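Pipette tip boxes: storage, refilling and reuse in a small workshop

Page revised 5th November

Boxed tips are the usual choice for dispensing dyes, thinned adhesives and light oils in small amounts. The tips themselves cause little trouble. Most problems come from the boxes: lids left off, racks mixed up, and boxes placed where a sleeve will catch them. The notes below apply to the common hinged box and to the loose rack in a separate base.

Choosing a box

A hinged box keeps its lid. A loose rack is easier to wash and stacks closer in a drawer, but the lid goes missing. We use Avero hinged boxes at the mixing bench and Nerside loose racks for refill stock. Check that the rack seats without rocking before buying more than one. Racks from different makers seldom fit each other's bases, even where the outside measurements match.

Buy tips in bags and refill by hand if time allows. A bag of 500 takes up less shelf space than the same number in boxes. Keep the bag folded over and clipped between uses.
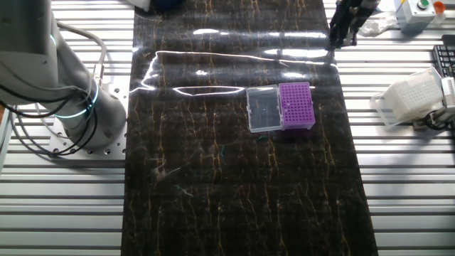 Opening space is the first thing to settle when laying out a bench for boxed tips. A hinged lid needs its own footprint beside the rack, and this is often forgotten when the box is measured closed. With the clear lid laid flat to the left of the purple rack, the pair takes up far more width than the rack alone, and that whole area has to stay free of bottles. Leave 30 mm clear on the lid side as well. If the lid is propped half open against something, it will drop back during work and knock the tips.

Surface

A smooth wipe-down mat suits drips and dye, but a glossy one throws back glare from overhead lights. Move the lamp to the side or turn the mat until the streak falls away from the rack. A dull grey or plain white mat is easier on the eyes for long runs. Avoid strongly patterned surfaces where clear tips are likely to be dropped.

Colour and labelling

Use one rack colour for one tip size and keep to it. Write the size on the base, not on the lid – lids get swapped. Paint marker holds on most plastics after a light rub with fine abrasive paper. Setiawan write-on tape also works and peels cleanly, though it lifts in a dishwasher.

Refilling

Wear clean gloves. Stand the tips in the holes point down and press each row level with a flat rule. Fill from the back row forwards. A tip that sits proud of the others is usually the wrong size or has a burr on the collar. Discard it.

Washing empty boxes

Hand wash at 52 degrees with a little plain detergent, rinse twice and drain upside down on a rack. Open hinges fully before washing. Dry for a full day before refilling. Hurnason trays hold two boxes side by side for draining and fit a standard sink.

Replace any box with a split hinge. Tape over the joint stiffens it and the lid will no longer lie flat.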